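# Kinerham Road widening: access during works

Speaker notes, Tue 12 April. Milagros Cifuentes, for the residents' session.
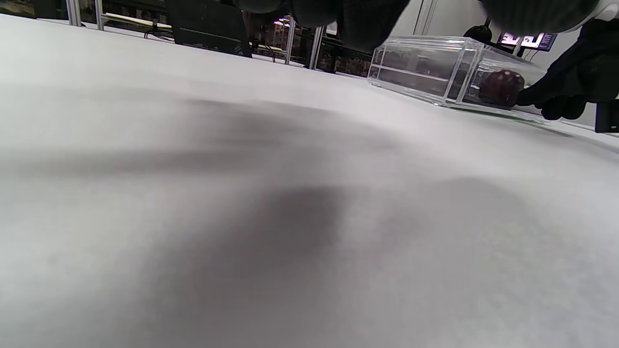

**Opening (2 min)**

- Scope is the Kinerham section only, from the bus depot to the Zidetti junction. The Utano side is a separate contract.
- 569 households front the works. 402 of them have no rear exit, so the sidewalk is their only way out.
- Say early that I'm not arguing the road width tonight. The width was settled last August.

**What the contract requires**

- A continuous walking route at least four feet wide, on one side at all times.
- Temporary ramps at every curb cut removed. Maximum slope 1:12.
- Trench plates flush with the surface — a raised lip stops a front caster.
- 48 hours' written notice before a doorway is blocked.

**What we logged**

- Ramps missing at both ends of the Abou Jaoude block. Gravel was used as fill, and a wheelchair can't cross it without help.
- Longest detour to a usable crossing: 500 yards, uphill on the return.
- Notices were posted on utility poles at standing height. Ask for doors and mailboxes instead.
- Pause here. People will want to add addresses. Take them on the sheet, not from the floor.

**Requests to the contractor**

1. Compacted surface on the walking route before any new trench is opened.
2. One phone number, staffed during work hours, for blocked exits.
3. Ramp check at the end of each shift, signed by the site supervisor.

**If asked about compensation**

- Property claims go through the land office. Loss of access has no claim form at present. Don't guess at amounts.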